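26 February 2025
Postley two-arm kit, trial notes

Second full session with the kit and I'm still grinning. Bendik did the calibration with me first thing and it went through on the first try, which our old setup never once managed. The wizard asks you to touch off each arm at 4 points and then it just gets on with it. No spreadsheet!

Main job was mug work with both arms sharing the same bit of table. I was sure we'd spend the day chasing collisions, but the shared-zone setting is really well thought out: you give one arm priority, the other one waits outside until it's clear, and you can swap priority in the middle of a program. Took me three tries to find the menu (it's under Cell, not under Motion). Tâm, please put that in the setup sheet.

Grid on the kraft paper is holding up fine. Blue tape is easy to find from the pendant side, so keep it, and keep calling out cells by row then column or we'll all go mad.

Gripes, to be fair to Eswood, who want an honest review:
- Two pendants that look nearly the same. I jogged the wrong arm twice. Colored tape on ours tomorrow, and I'd like them to ship labels.
- Manual gives the gripper closing speed in two different units, on facing pages.
- Cable clips are fiddly to open with gloves on.

Kelechi asked about the support plan. It's 500 a month with remote help included, and the person I got on chat knew the arms inside out, so I'd lean yes. The cheaper tier has no remote help and I don't think it's worth it for us.

Next up: handing over between the arms, slow first, then the 1000-cycle run if Bendik is happy with the slow ones. The trial license goes until October so there's no rush, but I want the slow ones logged before Eliécer gets back.

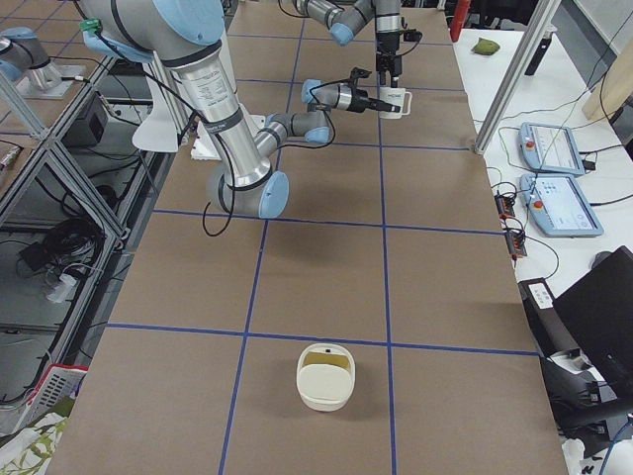 Also need to ask Eswood if priority settings survive a restart. Mine did, Bendik's didn't, and we may have saved them differently.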